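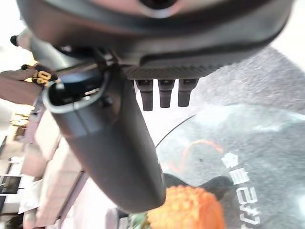
Metine Community Kitchen: progress report to the Conosix Fund

Period covered: January to the end of the spring term
Prepared by: Lucero Bermúdez, project lead

Cooking sessions

We ran 18 sessions against a target of 21. Two were lost when the boiler at the Burkik Road hall failed, and one was called off for snow. We plan to run all three in the summer.

Attendance held up well after a slow start. The evening group is full and has a waiting list. The lunchtime group for older residents is quieter, and we have moved it to 12.30 to fit the bus times.

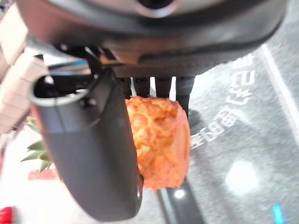 Orange, textured item, similar to the body of a pineapple.

Food costs

Spending on ingredients is slightly under budget. Wu Greengrocers now deliver to the door, which has saved on taxi fares. Fruit cost more than we allowed for - we would like to move the unspent travel money across to cover it, and ask for your agreement to this.

Staffing

The second session leader started in February and has finished her food hygiene training. Her hours are as set out in the grant agreement.

Next period

We will restart the family sessions, print the recipe booklet and replace the two oldest hobs. Quotes for the hobs will follow with the next claim form.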